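About Jitorby

Home / Shop / Repairs / Drop-off / About / Contact

Jitorby sells second-hand computers to people who would prefer not to think about computers. We've been at it long enough to have sold some of our customers the same model twice, once when it was new and once when it had become, in the words of our price list, "seasoned".

We started as a repair counter at the back of a stationery shop called Witkowska. The shop sold manila folders, school diaries and a surprising number of rubber stamps, and we paid our rent partly in fixed printers. When the stationery side wound up we took over the lease, the counter, the bell on the door and a storeroom of carbon paper we are still using to wrap power leads. The sign out the front said Witkowska for another two years. Plenty of locals still call us that and we answer to it.

The name Jitorby doesn't mean anything. It was on the business registration form after four better names had been knocked back.

What we do

Offices get rid of their desktops on a schedule. The schedule has very little to do with whether the desktops work. We collect them, wipe them, clean them (you would not believe the biscuits), replace whatever needs replacing and sell them to households, schools, sporting clubs and the odd accountant. Most of what we sell is plain black or grey and looks like it was designed during a meeting. It will run your email, your tax return and your nephew's homework for years.

We also do repairs, provided you describe the fault as something other than "it's being weird". We'll take "it's being weird" too, but it goes to the bottom of the pile.

What we don't do

Phones. We did phones for one winter. We don't want to talk about it.

Gaming machines with lights in them. There is a shop called Breko across the car park that does these very well and has the carpet for it. They send us people who want a spreadsheet, we send them people who want a waterfall in the case.

Home visits, except within town limits and only if the dog is put away.

Your data

Every drive that comes through the door is wiped before it goes on the shelf, and if it can't be wiped it is destroyed. You get a certificate with the serial number on it. The certificate is in a typeface we regret but we ordered 2,545 of them, so it'll be with us for a while. If you left the only copy of your wedding photos on the machine, please ring before you drop it off. Ringing afterwards is a much sadder phone call for everyone.

Prices

Our standard desktop is $271 with a keyboard and mouse. It was priced by adding up what it cost us and then a bit, and an adviser from Sostico once told us this was not a strategy. It comes with twelve months' warranty, which covers parts and labour and does not cover tea. Coffee is assessed case by case, depending on how much sugar you take.

Schools and clubs get a discount. You needn't bring a letterhead. We've seen your minibus.

Where the old bits go

Boards, power supplies and cables that have had it are sorted out the back and sent off for metal recovery. Steel cases go to the scrappy up the highway. Memory is tested and kept, as are side panels, since the one you need will always be from the model we threw out last month. Screws live in ice-cream tubs. There was a labelling system for the tubs and there may be one again.

Opening hours changed in May 2022 and haven't changed since, despite what the internet says. We open at nine and shut at four, with lunch whenever the pie shop's warmer is full. Over the break we close for a fortnight and the drop-off cage is locked, so please don't leave a monitor leaning against it with a note. Monitors fall over. The notes are always very polite.

If you're after a job, we take on one trainee a year, starting in June. You'll need patience, a steady hand and a reasonable attitude to dust. Experience is welcome. Opinions about operating systems can be left on the hook by the door with your coat.

From the workbench 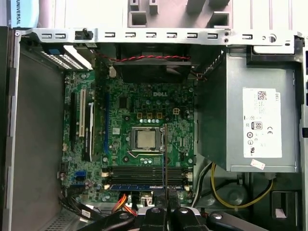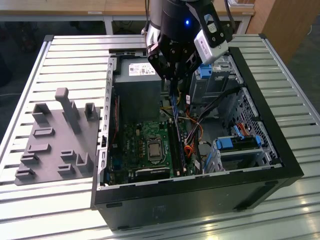

Desktop tower with the side panel off.
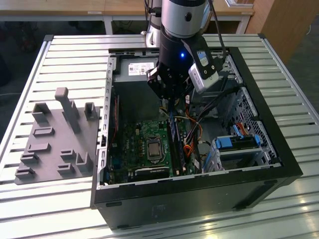
What customers say

Bought one of the $271 desktops for Mum three years ago and it's still going, which is more than I can say for the printer she insisted on keeping. They rang to ask if she wanted her old bookmarks moved across. She did, all of them. Lost a star for the parking. – Kacper Michalski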